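People keep asking me whether a robot can put toys away yet. Short answer – sort of, if you're patient.

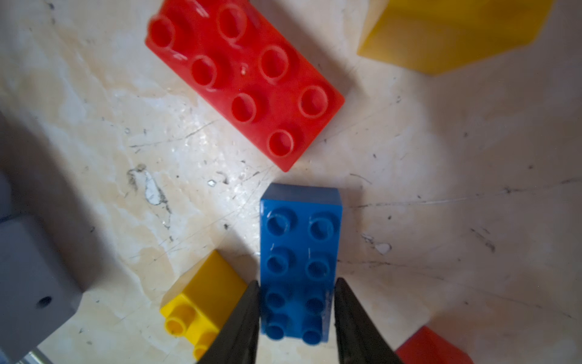

Picking up is the part I'd trust first. Bricks suit a two-finger gripper because the sides are flat and the shape never changes. Lining up on a blue one with a finger on each side is fine. A red one lying close by at an angle makes the next move harder.

Soft stuff is worse. A plush sheep in a sweater has no obvious place to grab, and a toy on a cord drags things along.

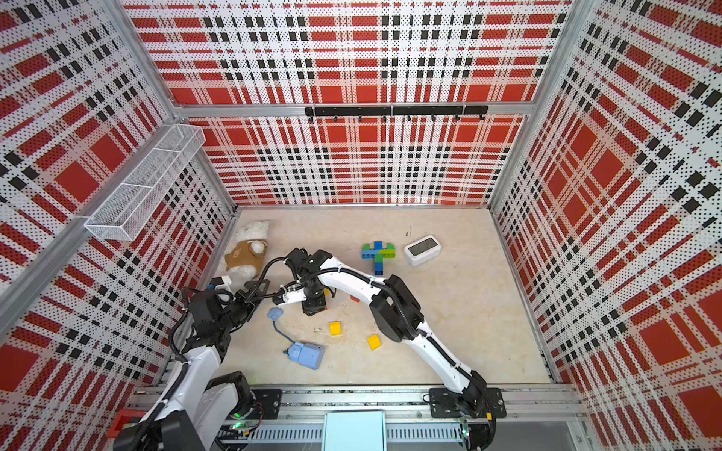
Wanting Hou says she'd settle for a machine that does 11 toys out of 20 while she cooks. I'd take that too.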